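Empty, wipe, look: cleaning the inside of shared storage
Speaker notes, Mireille Semaan
Afternoon session for building and housekeeping staff

Before starting: water on the lectern, handouts on the side table near the door. Ask Ayman to dim the front row of lights only. People need to be able to write.

Slide 1. Title

Thank them for coming back after lunch. Say who I am: housekeeping lead for the two Skevholm buildings. I look after changing areas, craft rooms and the shared storage in both. Most of what I know about the inside of a cabinet comes from having my head in one.

Say what the talk covers. The insides of lockers, bins and cabinets that many people use. Mostly the glossy molded kind, because that is what we have and what I get asked about. I will not cover locks or hinges. Flurina Prantl did those last January and her notes are still available, ask me afterward.

Slide 2. The numbers

659 compartments over the two buildings. 3000 users on the register. So no compartment belongs to one person for long, and each one gets opened by people who never meet each other.

When I took over, the cleaning plan had one line on storage: "wipe lockers." The crew wiped the doors. The doors were very clean.

Pause here. Somebody usually laughs. If not, move on.

Slide 3. What ends up inside

Read the list slowly, people copy it down.

Sand and grit. Hair. Sugar from drinks. Sunscreen and hand cream. Pencil dust and glitter in the craft rooms. Paper labels that got damp and dried onto the floor of the unit. Coins, which are fine, and chewing gum, which is not.

Point to make: most of it sits on the floor and along the bottom of the back wall. The side walls get hands and sleeves. The ceiling gets very little, except in the low units, where bags are pushed in hard and rub against the top.

Question for the room: who has a ceiling wipe in the daily plan? Wait for hands. We had one and took it out. It is now done on the long clean only.

Slide 4. Why glossy surfaces are harder to judge

This is the main part. Take time over it.

A matte gray surface hides things. A glossy one shows them, but only from certain angles. Stand straight in front of a glossy yellow wall under a ceiling light and you get glare, and the glare covers whatever is under it. Move your head a little to one side and a handprint appears. Move back and it goes away again.

For a long time we had arguments between the morning crew and the evening crew. Morning said the units were left dirty. Evening said they were clean when they locked up. Zyanya Palacios, who ran evenings, asked both crews to look at the same unit together at 6 p.m. and again at 7 the next morning, with nobody touching it in between. The evening people looked with the ceiling lights on. In the morning the light came in low through the side windows and the marks showed up plainly. Same marks.

So the first change was a hand lamp for each cart. Hold it low, at the opening, to the side. Look along the floor of the unit instead of down at it. Then change sides and look again. It adds a few seconds.

If there is time, demonstrate with the sample panel and the lamp. Ayman has both. Hold the panel at chest height so the back rows can see it.

Slide 5. Dry first

Second change. Pick up the dry dirt before anything wet goes in.

Grit plus a wet cloth scratches a glossy finish. Fine scratches turn into a dull patch, and a dull patch looks like dirt, so the next person rubs it harder. I have one bin in the north building with a gray-looking circle in the middle of the floor that is only wear. It has been reported as dirty more times than any other unit we own.

A soft brush or a dry microfiber cloth, folded. Work from the back toward the opening. Corners last, with the edge of the cloth wrapped over a finger. Shake the cloth into the cart bag, away from the open units below.

Where there is a ledge or a step molded into the unit, run the brush along the foot of it. Crumbs collect there and a flat cloth rides right over them.

Slide 6. Wet second

Lukewarm water and a few drops of mild dish soap. That covers most days. The cloth should be damp and well wrung out. Straight strokes, overlapping a little, back to front.

Then a second cloth with plain water. Then a dry one. Three cloths sounds like a lot and the crew told me so. We tried it with two for a month. Soap left on a glossy surface dries to a soft cloudy film, and people take that for grease. We went back to three.

Things we stopped using inside the units:

Scouring pads of any kind.
Powder cleaners.
Window spray – it streaks, and the smell stays in a closed unit overnight.
Paper towels, which leave lint.

If someone asks about disinfectant: follow the label and whatever the maker of the unit allows, rinse it off after the contact time, and do it on a schedule. I am not going to recommend a product from the stage.

Slide 7. Stubborn marks

Go through these quickly. The handout has the longer version.

Label glue. Warm damp cloth laid on it for a few minutes, then a plastic scraper held flat. Do not pick with a key. I have seen it done, by me.

Shoe scuffs. Soap and a soft cloth first. If that fails, a melamine sponge with very light pressure, tested somewhere low at the back. It will take the shine down if you lean on it.

Marker. Depends on the marker. Try soap. If it is still there after two tries, write the unit number down and leave it for the long clean.

Dried spills. Lay a wet cloth over it and go do the next unit. Come back. Almost all the damage to our floors came from people trying to get through a dried spill in one go.

Slide 8. Smell

Short slide. Leave the doors open while the inside dries. We prop them for the length of a coffee break, one row at a time. If a unit still smells after that, look underneath it and behind it. Nabil Ghanem found a banana behind the back panel of a row we had washed four times.

Do not put air freshener inside. It mixes with whatever is already in there and people with asthma have complained, with good reason.

Slide 9. Three levels

Daily: open, look with the lamp, brush the floor, spot wipe if needed.
Weekly: floor, back wall and side walls, all three cloths.
Long clean: everything including the ceiling, the door edges and the rim, twice a year when the buildings are closed.

The daily level is where people save time in the wrong place. They skip the look and go straight to the wipe. Then a clean unit gets wiped and picks up lint, and a sticky one gets the same quick wipe and stays sticky.

We tried marking finished units with tape. Tape leaves glue. We now use a clip on the door handle, taken off at the end of the round.

Slide 10. Who decides it is clean

We used to have supervisors score units from one to five. Everything got a four. Zyanya changed it to two boxes: pass, or do again, with a line to write what was seen. "Speck on floor, middle." "Cloudy patch, right side." Those are useful notes. "Not great" is not.

A single speck of dust is a pass for us on the daily round. A smudge you can feel with a dry finger is a do again. A smudge you can see and cannot feel goes on the weekly list. Your building may want other rules. Write them down, whatever they are, and write them with the crew in the room.

Also say: check after the surface is fully dry. We had plenty of units fail because of water marks that a dry cloth took off.

Slide 11. Buying new units

Not my decision in most cases, and probably not theirs either, but they may be asked.

Ask for rounded inside corners. Ask whether the floor lifts out. Ask for a sample and dirty it with real dirt for a few weeks. Light colors show more than dark ones, and crews complain about them at first. I would still choose a light or bright interior. Users can see a set of keys at the back, and the crew can see what they are doing.

Questions

Expect one on gloves (yes, thin ones, change them between rows) and one on steam. We have not used steam inside molded units, so say so and ask whether anyone in the room has.

If there are no questions, go back to the point on light from slide 4 and ask people to try it in their own buildings this week. Phone light will do.
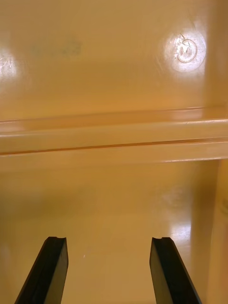 Ask for the evaluation sheets back before people leave, and remind them that the sample panel and the lamps stay on the side table until 4 p.m. for anyone who wants to try the low angle for themselves. Ayman packs up after that.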